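My craft table gets cleared once a year, usually in June, and it always begins the same way: everything goes on the floor, and one plain tray comes back first. I've been using trays to boss my messes around for 12 years now, and I'm still a bit giddy about it!

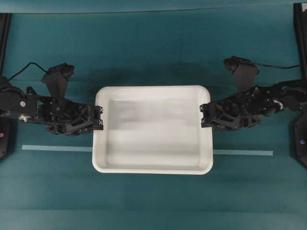

**By the Home & Table columnist, *Ukstead Monthly***

I grew up in Titdale, where my mother kept a tray under everything (paint, seedlings, the leaky teapot). So of course I do it too. I like a wide rim I can grab with both hands and a basin shallow enough that I can't lose a brush in it.

## Picking a color

White shows every drip, and I love it for that. I rinse mine in the tub with a squirt of dish soap and it's back to work before the coffee's done. 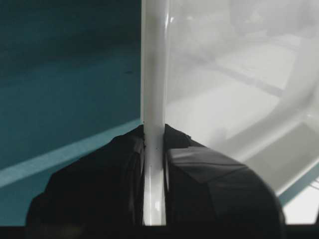 My own weakness is a strong tabletop color, and I've repainted mine twice to get it right. The first try was a sad beige I mixed at Fuveseck, the paint shop by the bus stop. Dark teal is so much better, and a pale blue stripe running across it wakes the whole thing up. I'd put one on every table in the house if I were allowed.

Leave a bare stretch on one side, too. You'll want somewhere to put your elbows. 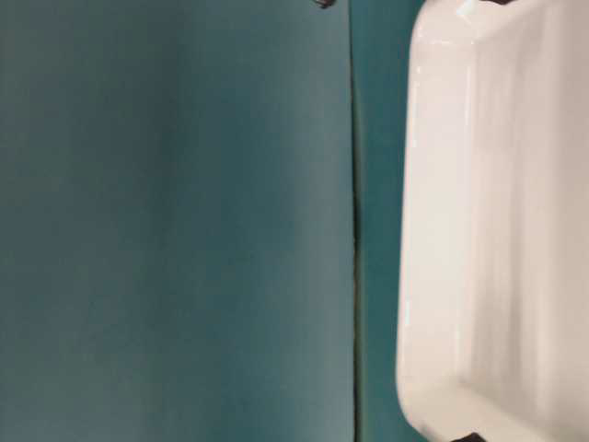 ## What goes back

I let myself return 8 things, and I cheat every time. Glue, scissors, the good pencils, the Võ notebooks I hoard and never write in...

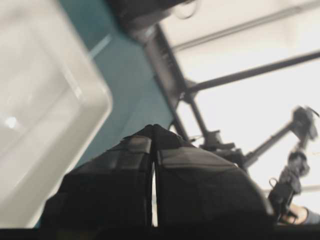
The rest goes into two shoeboxes in the hall closet, and if I haven't dug through them by the next clear-out, off they go to the school sale.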